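Jotelen tool wall kit, after one semester with the robotics club

Our adviser, Frans Maes, came back from a trade day in September sold on the Jotelen kit: a pegboard, hooks, a cup and a practice plan for tool handling. I wasn't. It cost the club $700, and we could have bought a pegboard at any hardware store and kept most of that for spare cables.

The plan promises "1,000 graded pick-and-place tasks." I went through the list with Stijn Kramer, our team captain, and too many are the same task with the tool moved over a bit. Scissors, screwdriver, pliers, repeat.
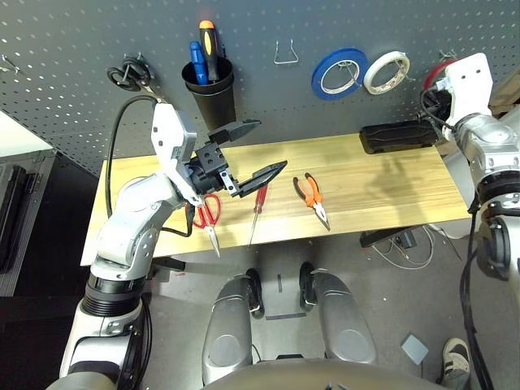
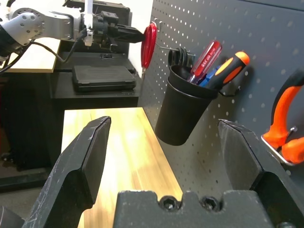 The board itself is okay. It's stiff, the holes are evenly spaced, and rearranging the hooks between runs is quick. My complaint is with the cup. Handles lean any way they like in there, and the plan treats every screwdriver as if it stood straight. We lost 3 club meetings to that before Stijn rewrote the section.

The score sheets are worse. A dropped tool and a tool hung on the wrong hook cost the same points, so a careless team can beat a careful one. At the Vuvisstead meet we used our own sheet.

Would I buy it again? Only the hooks, if they sold them separately.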